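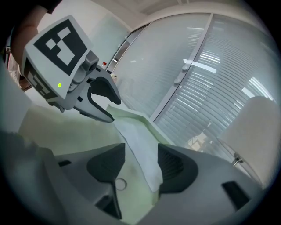

Both grippers at the cloth station, Tuesday open day

Home Forums Robotics & Automation Events & Meetups New Posts Log in

Went to the Stilex open day – anybody else?
14 replies · 1000 views · 3 shares

benchrat_lou wrote:
So I finally made it out to the Stilex open day on Tuesday after talking about it since January, and I had such a good time! Most of it is offices, so don't go expecting a factory floor. You get a badge, a coffee, and then they walk you past the glass rooms in small groups.

The cloth station was my favorite by a mile. You hold a gripper in each hand and work on a piece of white cloth with them, and the one in my picture has the big black and white marker on top plus a smaller one on the side. I got a turn (!!) and I was terrible. Your brain wants fingertips and what you've got is two stiff curved things that open and close. I dropped my corner over and over and the lady running it, Bernadette Mac an tSaoi, just kept saying "slower, slower" until I got a fold I could live with.

They said they want 200 good folds from different people before they train anything on it. Mine did not make the cut, lol.

tornado_alley_cnc wrote:
I was in the 2 pm group. Nice people, decent donuts, but I gotta be the grump here. I drove 60 miles for a robot demo and the thing I remember best is folks folding a rag by hand with extra steps. The arm running the Karaca software got maybe one go while we were in there.

benchrat_lou wrote:
Aw, come on, the arm was cool too! But the arm only knows what people show it. I liked seeing the part that comes first. I've watched a zillion arm videos and never gotten to hold one of those grippers.

mrs_servo wrote:
With Lou on this one. My kid is 11 and she would not leave that table. She did better than I did, too. Small hands, patience, who knows.

tornado_alley_cnc wrote:
Sure, it's fun for the kids. All I'm saying is the flyer said "automation live" and I'd have put the arm in the big room and the cloth thing down the hall. If I'm shopping for something to tend a machine, how does folding help me?

Taner Çınar wrote:
Hi all, I helped out on the day, so take this with a grain of salt. Fair point on the flyer, we'll reword it. The arm was supposed to run all afternoon and we had a calibration problem after lunch that ate most of an hour. Sorry to the 2 pm group, you got the worst of it.

On the cloth, it's a pain to handle because it never sits the same way twice. Parts in a fixture are a different animal and for your shop I'd point you at the Prustinar cell we had by the entrance. Did you see that one?

tornado_alley_cnc wrote:
Walked right by it, I guess. OK, that one's on me. Is there a price on it anywhere?

Taner Çınar wrote:
Not posted, send me a PM and I'll get you to the right person.

gearhead_pam wrote:
Lou, how heavy are those grippers? I have bad wrists and wondered if I should skip it next time.

benchrat_lou wrote:
Didn't bother me, but I only had a few minutes and I was mostly giggling. Ask for a chair – the tables are low and I think it'd be easier sitting down.

mrs_servo wrote:
They had chairs, you just have to ask. My shoulders got tired before my wrists did.

quietbearing wrote:
Is any of this going up on Gitgate? I'd rather poke at the data than drive out there.

Taner Çınar wrote:
The first batch should, once we've checked it. I don't have a date so I won't make one up.

tornado_alley_cnc wrote:
PM sent. And fine, if they do another one I'll try the rag.

benchrat_lou wrote:
HA! Save me a donut.

We use cookies to keep you logged in and to see which threads get read. Accept Settings
Get the weekly forum digest by email. Subscribe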